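Why does wood have stripes?

Have you ever sat at a table, waiting for your tea to be ready, and followed the lines in the wood with your fingertip? Most of us have. Some lines go nearly straight, some wander about like a stream, and now and then they curl round and make a shape like an eye or a little island. Those lines are called the grain, and they were made by a living tree, very slowly, while it was busy doing nothing more exciting than growing.

How a tree puts on its rings

A tree gets taller at the tips of its branches, but it also gets fatter, and it does this just underneath the bark. There is a very thin layer there that makes new wood, and every year it wraps a fresh coat of it round the whole trunk, a bit like you putting on another jumper over all your other jumpers.

In spring — from April or so, where we live — there is usually plenty of rain and the days are getting longer, so the tree grows quickly. The wood it makes then is often pale and soft. Later in the summer it slows down, and the wood comes out darker and more tightly packed. In winter it has a good long rest. One pale band and one dark band together make one year, and that is what we call a ring.

If you find a stump, you can count the rings and find out how old the tree was. The big stump by the gate in Pernton Wood has 156 of them, and it takes a very patient person to get all the way to the middle without losing their place! My own favourite is a much smaller one further down the path, with only 31 rings, because you can get through the lot before your sandwiches are finished. 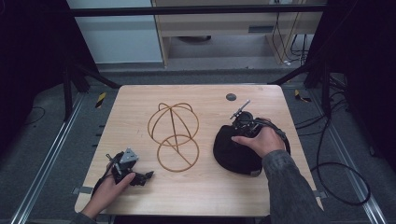 Rings are round, of course, so you might be wondering why a table isn't covered in circles. It all depends on which way the saw goes. If you cut straight across a trunk, you see rings. If you cut along it, from bottom to top, you slice through all those coats the long way, and they show up as lines instead. The pale tabletop in the photograph has faint lines running from side to side, with a coppery wire shape sitting on top, and they are much harder to spot than the rings on a stump. You may need to get your nose quite close to your own table before you find any.

Islands, arches and eyes

A tree trunk is never perfectly straight. It leans a little, it bulges, and it is narrower at the top than at the bottom. So when a flat saw goes through it, the blade comes in and out of the different years at funny angles, and the lines bend. Sometimes they make tall pointed arches, one inside another, and woodworkers call that cathedral grain, after the arched windows in a cathedral. Sometimes the lines close up into ovals, like the hills on a walker's map.

Knots are something else again. A knot is the place where a branch once grew out of the trunk. The new wood had to flow round it, just as water flows round a stone, and so the lines nearby get pushed out of the way.

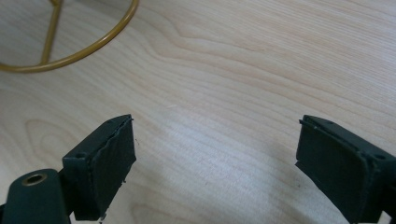

Try it yourself: make a grain rubbing

You will need a piece of thin paper, a wax crayon with the wrapper peeled off, and a piece of bare wood with a rough surface. An old fence post is very good.

1. Lay the paper on the wood and ask someone to hold it still.
2. Rub the side of the crayon gently across it, all in one direction.
3. Move to another spot and make a second rubbing, so that you have 2 to compare.
4. Look for arches, islands and knots, and write down where you found each one.

Very smooth or varnished wood won't give you much of a rubbing, I'm afraid, so for those you will just have to use your eyes and a pencil.

Comments (3)

mossy_boots
We did the rubbings on our garden gate and found a knot shaped like a duck. It is now on the fridge.

Class 4 Owls
We counted the rings on a log in our school grounds and got 12. Then we counted again and got 12 again!

teapot77
Lovely page, thank you. My daughter would like to know if palm trees have rings too?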